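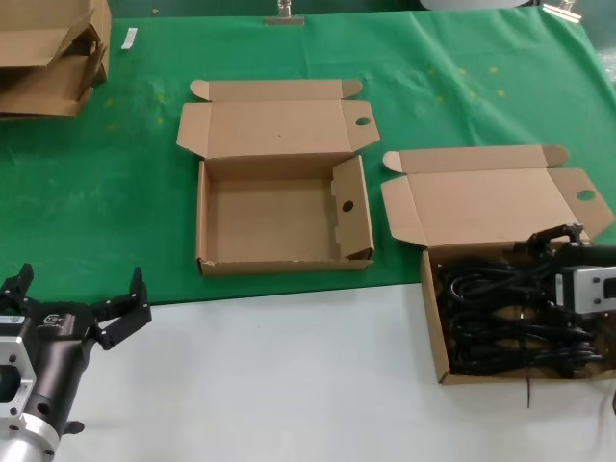

## 4. Raccoons for sale: objects, sellers and buyers

**Figure 5.** Two opened cardboard mailer boxes, one empty and one holding black cables.

### 4.1 Collecting the listings

The previous section dealt with raccoons in the local press of Fleury. This section turns to goods. We searched the online marketplace Jasier for items made or sold in Fleury that carry a picture of a raccoon, mention one in the title, or are shaped like one. The search terms were "raccoon," "trash panda" and "bandit," each combined with the name of the city. Jasier shows no more than 2,000 results per search, and none of our searches reached that limit. After duplicates were removed, 1,297 listings remained.

Many of these were the same design printed on different things. A single drawing of a raccoon holding a bagel appeared on shirts, mugs, phone cases, aprons and a shower curtain. We kept these as separate listings, as a buyer would see them, but marked them as belonging to one design family. Listings where the word "bandit" referred to something else (mostly dog bandanas) were dropped before the total above was reached.

From the full set we drew a random sample of 100 for close reading. Xuân Mai and Ánh Bạch coded the sample separately, looking at the product photos, the title and the seller's text. Where the two disagreed, they reread the listing together and settled on one code. Most of the disagreements were over humor. A raccoon in a bow tie can be read as a joke, a compliment or simply a raccoon in a bow tie, and the seller's text did not always help.

### 4.2 What the animal is doing

Earlier work on city animals in popular art has mostly asked whether the animal is shown as a pest or as a neighbor. That split did not fit our sample well. Very few sellers showed the raccoon as a nuisance in any serious way, even when the drawing included an overturned trash can. The can was usually drawn with care, and in several cases it was the old ribbed metal kind that has not been used for curbside pickup in Fleury for decades. The setting is a storybook alley, and could belong to almost any North American city.

What tied the listings to Fleury was more often the text. Sellers used street names, bus route names and the names of closed restaurants. One enamel pin showed a raccoon on its hind legs above the words "Last Bus to Weltska," the neighborhood at the east end of the line. The seller's text said only that people from Weltska would get it. Pins and stickers carried this kind of local wording far more often than clothing did. We think cost has something to do with it. A sticker can be printed in a small run for a small group of buyers, while a sweatshirt has to appeal to a wider one.

Eating was the most common activity. The food was usually human food, and usually fast food – pizza, fries, doughnuts and hot dogs. Raccoons drawn with fruit, crayfish or acorns were rare and appeared mainly on greeting cards in a watercolor style. The sellers of these cards tended to offer other wild animals in the same style, and the raccoon was one of a set.

The second most common activity was rest. Raccoons slept in hammocks, in laundry, on books and in the crook of a tree. Text on these items spoke about tiredness and staying home. In this group the animal stands in for the buyer, and the fact that it is a raccoon matters less. The same sellers often used sloths or cats with identical wording.

### 4.3 How sellers describe the animal

The seller's text was longer than we expected. Many sellers told a short story about a raccoon they had met, on a porch or in a garage or under a parked car. These stories followed a common order. The seller hears a noise, goes to look, and finds the animal looking back. Very little happens after that. The raccoon leaves, or the seller goes back inside, and the drawing is said to come from that moment.

Almost none of the stories mention damage, even though garages and attics are the places where damage is reported to the city. We do not take this to mean that the sellers had none. A product page is a poor place to complain about the thing being sold. It does mean that a reader who learned about raccoons in Fleury only from Jasier would come away with a different animal from the one described in the newspaper letters in Section 3.

The words used for the animal also differ. In the letters, the raccoon was most often "it" or "they" in the plural, a group without individuals. On Jasier it was "he," "she," "this guy" or a given name. Named raccoons were sometimes carried across several products, and some sellers had built up a small cast. Buyers asked for characters by name in the reviews.

### 4.4 Buyers and reviews

We read all public reviews attached to the sample. Reviews cannot tell us who the buyers are in general, but they do show what buyers choose to say. Gifts came up often. The person receiving the gift was frequently described as someone who had moved away from Fleury, and the item was meant as a reminder of it. Several buyers wrote that they had never liked raccoons while living in the city and missed them now.

A smaller group of reviews came from people with no stated link to Fleury. They liked the drawing, or collected raccoon items in general. For these buyers the street names and bus jokes were sometimes a problem, and a few asked if the design could be made without the text. Some sellers agreed to this and others refused. One seller replied that the bus route was the point.

Complaints were about size, color and slow mail. We found no review that objected to the raccoon as a subject.

### 4.5 Limits

Jasier is one marketplace. Goods sold at street fairs, in museum shops and from the sellers' own websites are not covered, and these may lean more heavily on local wording. We looked briefly at the photo-sharing service Clikska to see whether the same designs were posted there, and many were, but its search tool does not allow results to be narrowed by city. We did not use that material.

Listings also change. Sellers take items down when they sell out and put them back up later with a new title. Our set was collected in one pass in January and should be read as a record of what was on offer then. A seasonal effect is likely. Winter holiday designs were still up, many of them marked down, and raccoons in scarves are probably overrepresented as a result.

Finally, we did not interview the sellers. Their text was written to sell, and we have treated it that way. The question of how sellers see the animal outside of their shops is taken up in part by the mural artists in Section 5, some of whom also sell prints.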